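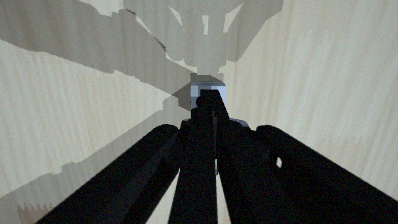
Sim, camera on the gripper side, block behind the middle tip, shadows from the upper lights. Seed 2925.

August, morning

Drarnomeo, remote demos in the simulated table setup. Goal for the day was a clean batch of pick demos driven from the Dobos handset, recorded with Triledeck, with the new lighting switched on. Kornél at the handset first, me on the recorder. Tiziana took over the handset after lunch.

Started 8:40. Triledeck came up without the gripper channel again. Same thing as before the update: if the handset is plugged in after the recorder starts, you get arm pose but no open/close. Nothing on the screen warns you. Unplugged everything, handset first, then recorder, then sim. Channel present. I have put this order on the tape on the side of the monitor. Please follow it until Imre has time to look.

Warm-up, not recorded. Kornél did several approaches to get his hand back in. He says the vertical axis feels sticky near the table. I drove it myself and felt the same. Looked at the scaling file and the slow zone was still set high above the surface, left from when we were practicing with the tall cup. Lowered it. Better, though you now come down faster than you expect on the first try and it takes a few goes to trust it.

Delay between handset and sim was around 170 ms with the new lights on. It is noticeable. With the old flat light it felt immediate, but I never measured it then, so no comparison. Kornél's way of coping is to move, stop, look, move. It makes good picks and poor demos. The pauses get learned. We saw that with the drawer task, where the policy would reach the handle and just sit there.

Lighting and shadows

The new lights give the gripper a big shadow from more than one direction. On the table you get several overlapping bands meeting near the block. Kornél found it hard at first to tell the real gap under the tips from the shape of the gap in the shadow. After a while he started using the shadows on purpose, bringing them together toward the block to judge height. He said it worked better than the side view.

I am of two minds about that. If the person driving uses the shadows, the demos carry that habit, and the policy may lean on it as well. Fine in here. Not fine on the bench, where the lamp gets moved every time somebody solders. Saimi's view, when I asked her at coffee, is that we should vary the light direction between episodes and stop worrying. The sim can do it, one line in the Bresenetti scene file. I would still like one batch with fixed light to compare against, so the fixed batch is what we recorded first.

Render noise is visible on the wood, fine speckle all over. The low sample setting does that. Veronika asked whether to raise it. Left it alone for the demos: raising it makes the delay worse and the person driving suffers first. We can re-render from the saved states afterward at whatever quality we like. I checked that the states really are being saved (they are, under the episode folder, not the video folder).

The black gripper is a problem in its own right. Close to the block, the middle part covers the front of it, and with so little surface detail you can't read the tip angle. Kornél twice thought he was square to the block when he was turned to one side. Suggestions collected during the morning:

Lighter material on the tips in sim. Easy, but then it doesn't match the real one.
Tape on the real tips and the same color in sim. My preference. Tiziana says the tape peels after a day of picks.
Shift the camera mount a little to one side. Changes the calibration, and all of the older demos stop matching.
Show the driver a second view that isn't recorded. No effect on the data. Kornél doesn't like looking at two windows.

No decision. I'll try the second view first, it costs nothing.

Recording, first batch

Rules for the batch, same as written on the board:
Start from the home pose every time.
One attempt per episode. If the block is knocked over, stop and mark it failed, no second grab.
Pause no longer than you need to above the block.
Lift, hold, open the gripper over the mark, back to home.
Say "bad" out loud if you want it marked bad and I mark it. No discussion till the episode is closed.

Episode limit was 760 steps. Kornél ran into it a few times early on, always in the last part, going home. The pick itself was fine in those. I kept them but trimmed the ends, with a note in the episode file. Should we drop the return to home altogether? It adds length and teaches nothing we use. Veronika wrote the return into the task sheet and I want to hear her reason before I take it out.

Failures in this batch were nearly all of one sort. Driver comes in turned slightly, one side touches the block early, the block slides. With the delay, the correction arrives after the slide has begun. In one case the block ended up against the inside of the gripper and the solver shook it until it flew off the table. Kornél enjoyed that one. I saved the seed in the problem list for Imre, it may be the contact stiffness.

Kept 17 episodes out of the batch. Not many for a morning, but a good part of it went on the recorder and the slow zone.

Afternoon

Tiziana on the handset. Very different style. She comes down in one curved motion and turns the wrist on the way, where Kornél lines everything up high and goes straight down. Hers are shorter and look smoother played back. She also misses in a different way: too low, tips pressing on the table before closing. In sim that is only a number in the force trace. On the bench it would stop the arm.

Put a soft tone on table contact, played to the driver. She stopped pressing within a few tries. The tone is not in the recording, I checked the audio track and it is empty as it should be.

Question for the group is whether to mix both styles in one set. Saimi says mix, the variety helps. Imre says that with so few demos two styles will average into something between, and halfway between her path and his path is the side of the block. I have seen what Imre describes on the peg task, so I lean his way for now. Driver's initials go in the episode name from today so that we can split them later. Kornél's morning episodes have been renamed by hand.

She tried the second view as well, small window at the lower left. Used it for the wrist angle and ignored it otherwise. Fewer crooked approaches, as far as I could judge by watching. I haven't gone through the traces.

Stopped at 4:15. Tiziana's thumb was sore from the gripper slider. The slider wants a steady push for the whole carry and there is no latch. For long sessions this is going to limit us before anything else does. A latch in software would be simple: double tap to hold, tap to release. But then open/close in the data turns into a step where it used to be a slope, and we'd have to decide which one we want. On the real gripper we command it as a step anyway.

Playback check

Replayed a handful of the kept episodes from saved actions only. Most landed the same. One did not, block was placed short of the mark. Replaying from states is exact, so the recording is good and the difference comes from the physics. Possibly the thread count, the replay machine is set differently. Will try again on the same machine before I bother anyone.

Also noticed that the image timestamps run slightly behind the actions, by a steady amount. Could be the same delay the drivers are feeling. If it is, shifting the images before training takes care of it. Needs a proper test: snap the gripper closed, find the first image where it moves, compare. Do it with lights on and lights off.

To do

Me: timestamp test. Replay on the recording machine. Second view made permanent in the layout, lower left.
Imre: gripper channel missing on late plug-in. Block flying off, seed in the problem list.
Veronika: do we need the return to home? Please answer on the sheet.
Kornél: varied light batch, same rules, initials in the name. Leave the slow zone where it is now.
Tiziana: more of the same when the thumb allows. Find out if the other tape holds better.
Saimi: light ranges for the Bresenetti file. Keep at least one setting identical to today's.

Handset is back on its charger. The charger light is yellow even when full, leave it plugged in overnight.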